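How to budget for a two-armed sorting bench without upsetting the accounts department

Posted 2018-12-30 by Esi Darko
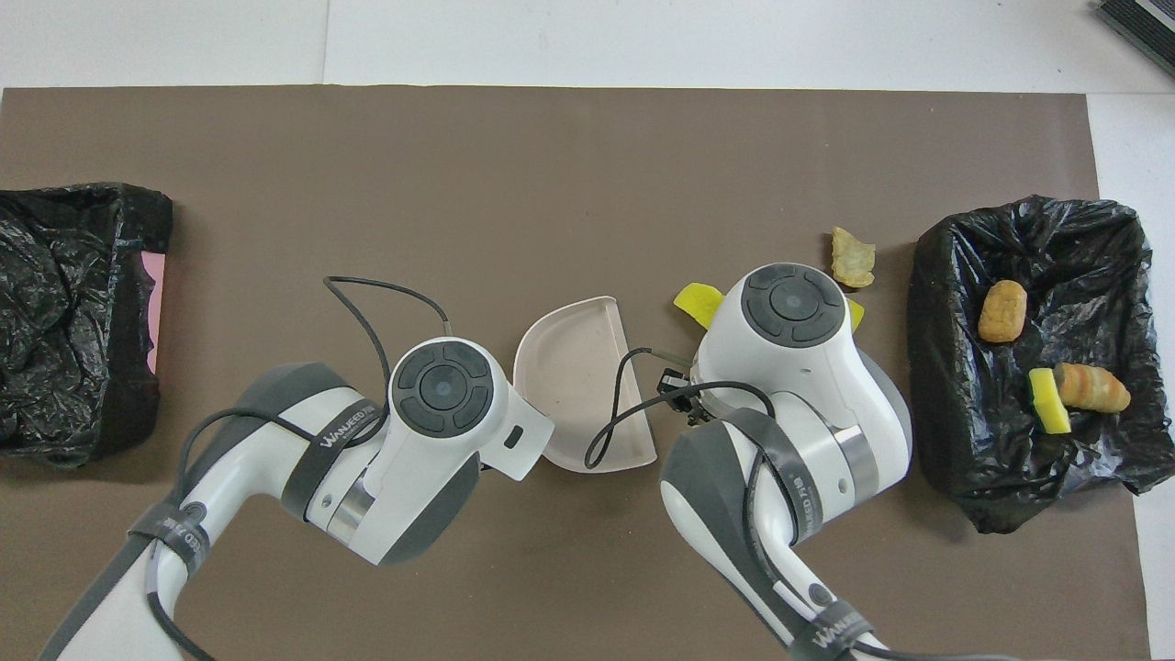
Two arms, one tray and a bin bag either side: food clearing on the dark mat.

Everybody starts with the arms. They have the nice brochure, so they go at the top of the spreadsheet, and by the time you reach the bottom you have spent the lot and own two very handsome paperweights. Do it the other way up.

Step 1. Write down the job in one sentence. Ours was "clear the food off a tray and into a bin". If yours has the word "and" in it more than twice, you are budgeting for two benches.

Step 2. Price the dull things first. Table, mat, bins, bags, trays, cable ties. Our list came to 200 pounds, and it was the only part of the budget that went through without a meeting. Buy more bin bags than seems decent.

Step 3. Get the arms quoted as a pair. Karnex and Ludberg both sent us a price for one arm and let us do the multiplying, which left out the second controller. Ask for one figure covering arms, grippers, controllers, cables and delivery to the room, as opposed to the car park.

Step 4. Cost the grippers separately as well. Soft food and hard trays want different fingers, and you will change your mind. We allowed for 4 spare sets and Hipólito Farías had used them all by November.

Step 5. Put in the people. Setting up took us 11 days, against the two in the quote. Kwaku Kwofie's time is not free, whatever his manager thinks.

Step 6. Add a line called "other" and defend it. Ours was 3957 pounds. It went on a sturdier table, a longer cable and a replacement for the longer cable.

Before you sign, ask the supplier:

Who pays return carriage if an arm goes back?
Are straps and cable guides included?
How long is the wait for a spare gripper?

Get the answers in writing. Ludberg's were very friendly over the phone.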